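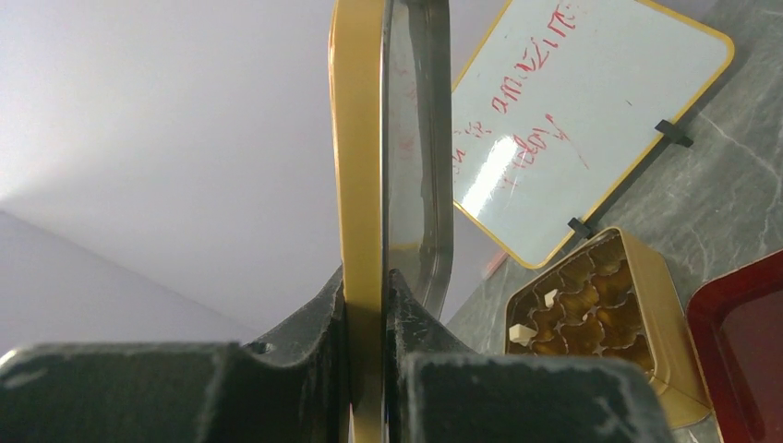 Never throw away a tin with a lid, Lorraine Whiteley wrote to us in November, and never trust a person who stores the two separately. Her letter ran to three pages and included a diagram.

I had been thinking about tins anyway, having moved into the flat on Grergate with 134 of them, most inherited, several dented, all apparently essential. My mother kept buttons in hers. I keep other, smaller tins in mine, which I suppose is progress.

The one on the worktop at the moment is the yellow one with the bears. It shares the marble pattern with a little whiteboard that says "You're amazing today", a sentiment I find hard to live up to before breakfast. I'd settle for "You're dressed". 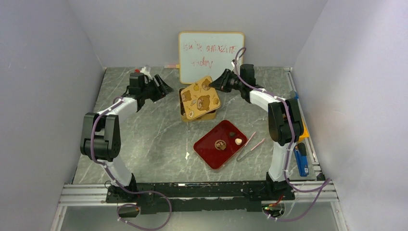 The matter of the lid

A square lid offers four ways of being wrong. An oblong one offers fewer, and I have managed them all. You lower it, it sits at a jaunty angle, you press one corner and the opposite corner rises to meet your chin. Kieran Rudd, my neighbour, recommends starting with a long side and rolling the rest down. Tia Hulme recommends a rubber band and lower standards.

The bears are no help. They face whichever way they like, surrounded by a lemon, an ice cream and something to do with honey, each labelled in brown script in case you were about to eat the wrong drawing.

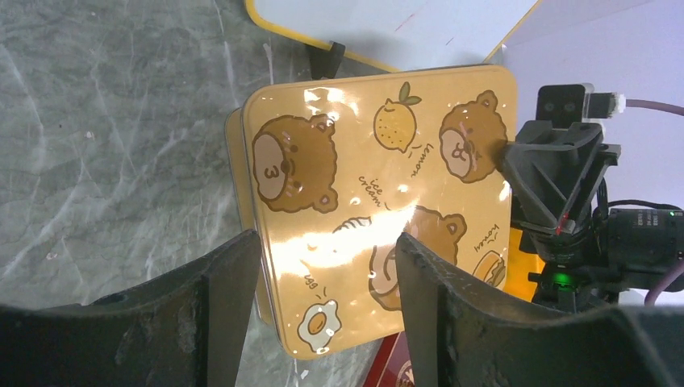 I have never kept lemons, ice cream or honey in it. At present it is between careers. It did a spell with batteries, then a longer one with takeaway menus, including 3 from a place in Plindach that closed before I moved in.

What goes inside is the dull part, though. The pleasure of a tin is the metal: the cool of it, and the boom when you put it down too hard at midnight. Plastic tubs stack better and I resent them for it. A tub from Tedero has never made anybody look twice, whereas bare tin throws the whole kitchen back at you with the face slightly wrong.

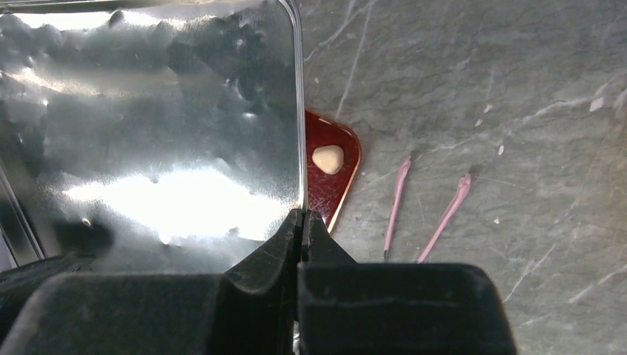 Dents are another matter on which people hold views. Brendan Kavanagh taps his out with the back of a spoon and a folded tea towel, and claims you'd never know. You would. I leave mine alone and turn the bad side to the wall.

Lorraine, I should say, has since written again. She has found a lid with no tin, and wonders whether I might have the other half. I've checked 800 times in the same cupboard and I'm going back in after tea.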